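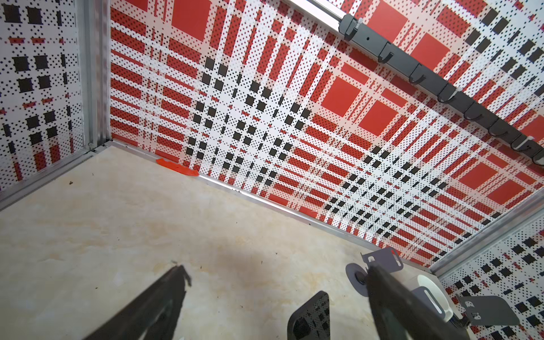 Back wall of the cell with the hook bar, Uvley, 13/04/2020

Cell rule 4 at Uvley says the floor is cleared to the walls before a two-arm run. I now apply it to small flat parts as well.

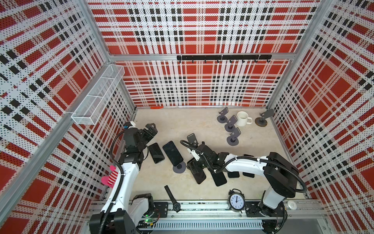
Aksoy disagrees: a floor check should list only what the arms can reach, and the rest is housekeeping.

Fair, but reach changes with the tool. Our sheet has 17 lines and stays that way.

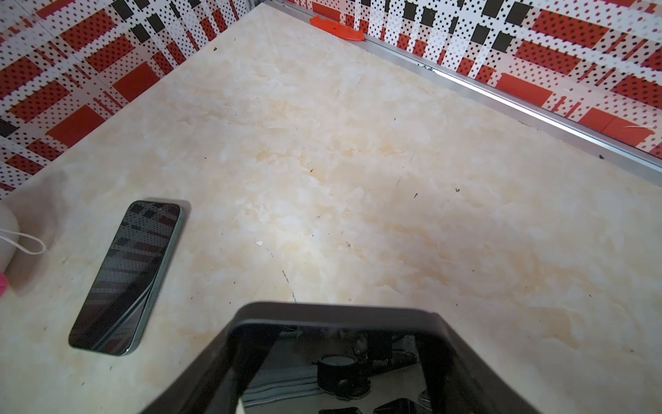
Rule 7 covers dark glass. A screen that is off still counts as a reflective part — log it as one. The phone on the left picks up the red and black of the walls, so it goes in that column. 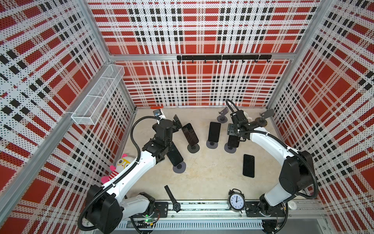

Shared floor needs a stated order of entry. Write down which arm goes first. With both grippers over propped phones, as they are now, the sheet must name a phone for each arm.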